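Second batch of tips for teaching the arm by remote control, mostly things I got wrong in May so you don't have to. I'm still using the Lametti hand controller with the little Samonte arm, but most of this should work with whatever you've got.

**Have a few goes that don't count.** My first runs of any job are rubbish. I creep up on the thing, change my mind, come at it from the other side, and if I save all that the arm learns to dither just like me! So I do the job over and over with recording off until my hands stop thinking about it, then press the button.

**Drive from the wrist camera.** It's very tempting to look up at the arm itself – I still catch myself doing it. But the arm only gets the camera view to learn from, so if you can't do the job from the screen, it hasn't got much hope either. Ekow Quansah tapes a bit of card to the side of his monitor so he can't peep round it, and I've pinched the idea.

**Sort out your cables before you start.** A lead that's on the floor in every single run becomes part of the job as far as the arm's concerned, and then you tidy up one afternoon and it goes all peculiar. Either clear them right away or shift them between runs.

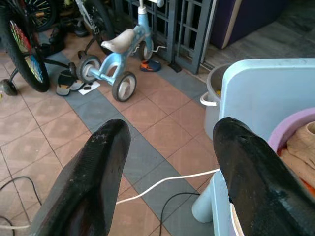

*Fingers open over the tiles, with the white cable running across to the blue tub and black ones looping about as well.*

**Open wide, close late.** I used to come in with the fingers nearly shut because it felt neater. Don't! Give yourself a big gap, get both tips either side of whatever you're after, stop for a breath, then close. Soft things like cloths want a good deep pinch, and a slow lift after it.

**Wipe the fingertips.** Dry cloth, every 20 runs. They pick up dust like nobody's business.

**Bin the bad ones the same day.** I saved 58 runs of one job and chucked 37 after watching them back with a cup of tea. Analyn Tagle reckons she'd take a small clean set over 500 sloppy ones, and I've come round to her way of thinking. Leave it a week and you'll not remember which ones you fumbled.

Next time: naming your files, and why mine were all called "test".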